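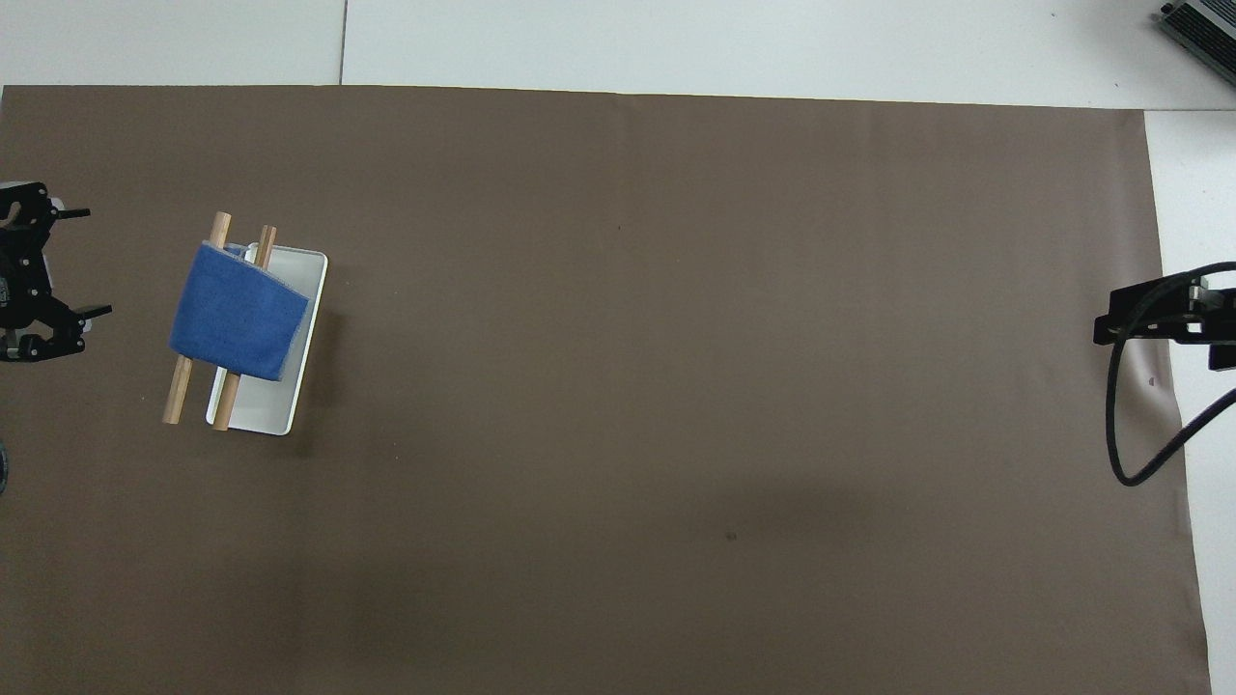
A tray and two dowels on the big brown paper.

Come and learn block printing with us at Enditero! We're looking for 18 people to join our spring study on how grown-ups pick up a new handcraft, and you really don't need to be any good with your hands (several of us aren't either). You'll come to our Rurklow studio for 2 evening sessions, starting in February, and each one runs 2 hours with a nice long break for tea — and usually cake, if Tomos has been baking.

You must be 21 or over and new to printing on fabric. We'll ask you to keep a short diary between sessions, just a few lines about what felt easy and what made you want to throw the block across the room. Everything you print is yours to take home.

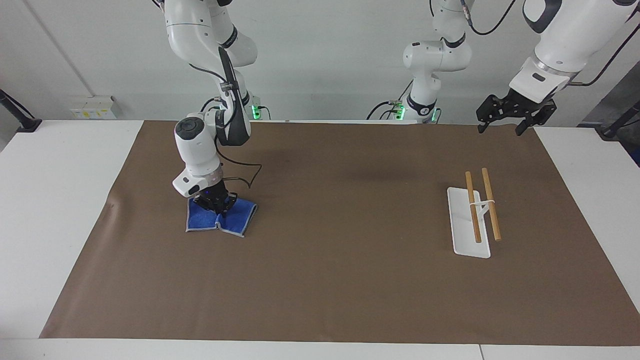

Blue cloth with a pale grey border, folded on the table.

We can't pay a fee, I'm afraid, but bus fare is covered and all the inks and fabric are free. To put your name down, call in at the studio any Tuesday after 4 p.m. and ask for Tomos Beddoe.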